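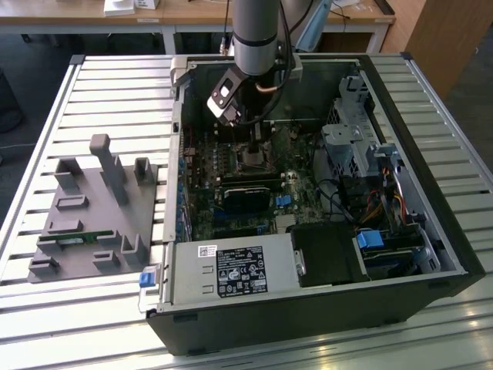 Minutes, talent and publicity desk, October 6, 2024

Present: Embla Hovland (chair), Hamisi Tanui, Ayane Ikeda, Kiyoshi Morikawa (minutes). Apologies: Dineo Lekota.

**1. Previous minutes**
Approved with one correction: the Osena premiere invitation went to Lekota's publicist.

**2. Red carpet allocation, Osena premiere**
- Venue capacity is 900. Press positions are capped at 30.
- Tanui reported 3 outlets without confirmed credentials. Passes to be held until names are received.
- Arrival order to be issued by Ikeda once the cast list is final.

**3. Plollico fashion shoot**
Cover look approved. Retouching limited to color and stray hair, per contract. Inlow to receive proofs before release.

**4. Fan mail**
3736 items logged for the quarter. Reply cards are out of stock. Morikawa to reorder.

**5. Interview requests**
Two declined, one deferred to late October. Questions on family matters remain excluded.

**Actions**
- Tanui: credentials
- Ikeda: arrival order
- Morikawa: reply cards

Next meeting: date to be set by the chair.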